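3.2 Folding on the bed

I'd expected most people to fold their laundry at a table, and I was wrong. In the Medville homes the bed won easily, and I can see why: it's big, it's flat, and it's the right place to sort things into piles (until bedtime, anyway!). Knitwear got special treatment almost everywhere. Figure 4 shows a sweater folded on a bedsheet, draped around a box-like shape and not yet the compact bundle that our participants liked to call "drawer-ready".

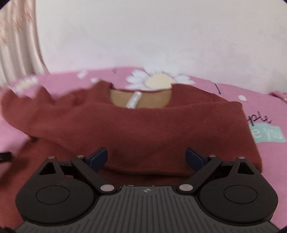
Figure 4. A folded brick-red sweater on a pink bedsheet.

Hyun-seo Shim and I went back and forth over what should count as folded. Babić only accepts a garment with straight edges, but if we'd stuck to that we'd have thrown out half of our 2,771 garments, and the people who folded them were perfectly happy with the result. So we asked them, and took their word for it.

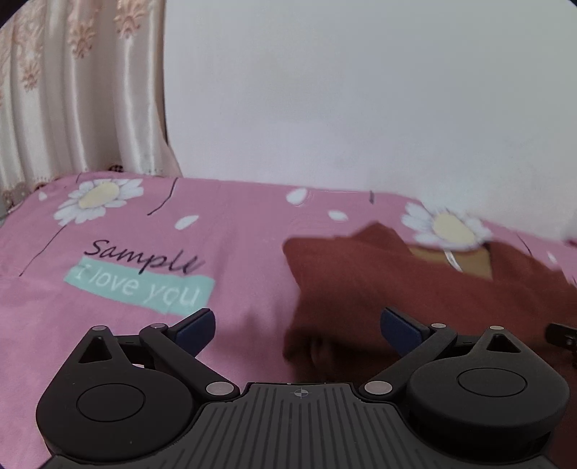
The other thing I kept noticing was how much the bedding itself mattered. People with a patterned sheet told us they used the print as a guide, lining up a hem with a flower or a stem, while those with plain sheets mostly went by the edge of the mattress. Katherine Rengifo heard the same in her October interviews in Duslow, though she only spoke to two households, so I wouldn't lean on it too hard. We come back to sleeves in the next section.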